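선수 계약 만료 전 6개월 구간의 이적 협상 구조
발표자 노트 (8/2/19, 구단 운영 실무 세션)
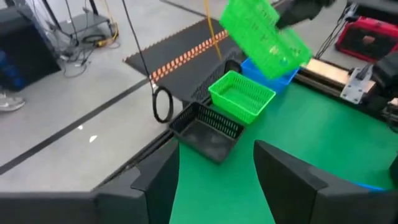

슬라이드 1. 범위
오늘 다루는 대상은 계약 만료를 앞둔 21세 이하 공격수. 임대 중인 선수와 원소속 구단에 남아 있는 선수를 나눠서 본다. 감독의 기용 철학, 전술 적합성은 다루지 않음. 질문은 슬라이드 6 뒤에 받는다고 먼저 말할 것.
용어 정리. "만료 구간"은 계약 종료일 이전 6개월. "보상금"은 육성 보상금만 가리키고 이적료와 구분한다. 배포 자료에는 두 용어가 섞여 있으니 구두로 정정.

슬라이드 2. 자료
Prenura에서 정리한 계약 건 159건. 전부 프로 1군 또는 2군 등록 선수. 유소년 계약은 제외했고, 계약 해지로 끝난 건도 뺐다. 해지 건은 협상 기록이 한쪽 구단 것만 남아 있는 경우가 많아 비교가 안 된다.
출처는 구단 제출 서류와 대리인 측 확인서. 두 문서의 날짜가 다를 때는 구단 서류를 기준으로 잡았다. 이 기준에 대한 이의는 예상됨. 대리인 측 날짜로 다시 돌린 표가 부록에 있다고만 답하고 넘어갈 것.
(여기서 물 한 모금. 앞 세션이 길어지면 이 슬라이드는 첫 문단만.)

슬라이드 3. 협상 개시 시점
구단이 먼저 재계약안을 내는 경우와 선수 측이 먼저 요청하는 경우를 분리. 그래프 가로축은 만료일까지 남은 개월 수, 왼쪽이 먼 쪽이다. 방향을 거꾸로 읽는 청중이 늘 있으므로 축부터 짚는다.
구단 선제안은 만료 구간 진입 전에 몰려 있음. 선수 측 요청은 구간 진입 직후에 몰림. 이 간격이 외부 구단의 접촉이 들어오는 창이다. 재계약안이 서면으로 나가지 않은 상태에서 구간에 진입하면 원소속 구단은 금액 외에 내놓을 조건이 거의 없다.
서면과 구두의 차이를 강조. 구두 제안은 이후 보상금 산정에서 제안으로 인정받지 못하는 사례가 있었다. 규정 해석은 리그마다 다르므로 단정하지 말 것.

슬라이드 4. 임대의 영향
임대 중 만료 구간에 들어가는 선수는 세 가지 이해관계가 겹친다. 원소속 구단, 임대 구단, 관심 구단. 임대 구단은 출전 시간을 쥐고 있고 원소속 구단은 서류를 쥐고 있다.
임대를 2회 거친 선수의 경우 두 번째 임대의 출전 기록이 협상 자료로 쓰인다. 첫 번째 임대 기록은 부상이나 감독 교체가 끼어 있으면 대개 참고 항목으로 내려간다. 출전 시간을 분 단위로 제출하는 구단도 있고 경기 수로만 내는 구단도 있다. 교체 출전이 많은 공격수는 경기 수로 내면 과대평가된다. 분 단위로 통일할 것을 권고.
Cladine 사례를 구두로 설명. 임대 조기 복귀 조항이 있었으나 복귀 통보 기한이 이적 시장 마감 뒤로 잡혀 있었다. 조항이 있어도 쓸 수 없는 상태. 원인은 표준 서식의 날짜 칸을 전년도 값 그대로 둔 것. 담당자 교체 시 인수인계 항목에 넣어야 한다.

슬라이드 5. 보상금 산정
산정식은 화면에 있으므로 읽지 않는다. 변수 설명만.
등록 연수: 시즌 중간에 등록한 경우 일할 계산. 윤년 처리는 각주 참조.
구단 등급: 등록 시점 등급을 쓴다. 협상 시점 등급을 쓰는 오류가 가장 잦다. 승격이나 강등이 있었던 구단은 반드시 재확인.
서면 제안 여부: 있음, 없음 둘 중 하나로만 입력. "협의 중"은 입력값이 될 수 없다.
Nijs와 Plestex의 산정 결과가 달랐던 건을 비교. 입력값은 같았고 차이는 등급표 버전에서 나왔다. Plestex 쪽이 개정 전 표를 썼다. 결과값 자체는 공개하지 않기로 했으므로 금액 질문이 나와도 답하지 말 것. 비율 질문도 마찬가지.

슬라이드 6. 실무 점검
만료 구간 진입 전에 확인할 서류 3종. 재계약 제안서 원본과 발송 증빙, 임대 계약서의 복귀 조항 페이지, 등록 이력서. 발송 증빙은 수신 확인이 포함된 것이어야 한다. 메신저 화면 갈무리는 보조 자료로만 인정.
형제나 가족이 같은 구단에 등록된 경우 이력서 혼동이 실제로 발생한다. 생년월일이 같은 쌍둥이는 등록번호로 대조. 성과 생일만으로 검색하지 않는다.
대리인 변경 신고가 접수된 선수는 제안서 수신인을 다시 확인한다. 변경 전 대리인에게 보낸 제안서의 효력은 건별로 판단이 갈렸다.

질의응답 대비
표본이 공격수에 치우친 이유: 수비수와 골키퍼는 만료 구간 협상 기록의 형식이 달라 별도 표로 정리 중. 8월 안에 공유 예정이라고만 말한다.
선수 연봉과의 상관: 자료에 연봉 항목 없음. 추정하지 않는다.
해외 이적: 국제 이적 증명서 발급일이 끼어들어 개시 시점 정의가 바뀐다. 오늘 범위 밖.
특정 선수의 거취에 대한 질문: 답하지 않음. 보도 내용의 확인도 하지 않음.

부록 표는 마지막 슬라이드 뒤에 숨김 처리되어 있음. 필요할 때 번호를 직접 입력해 이동.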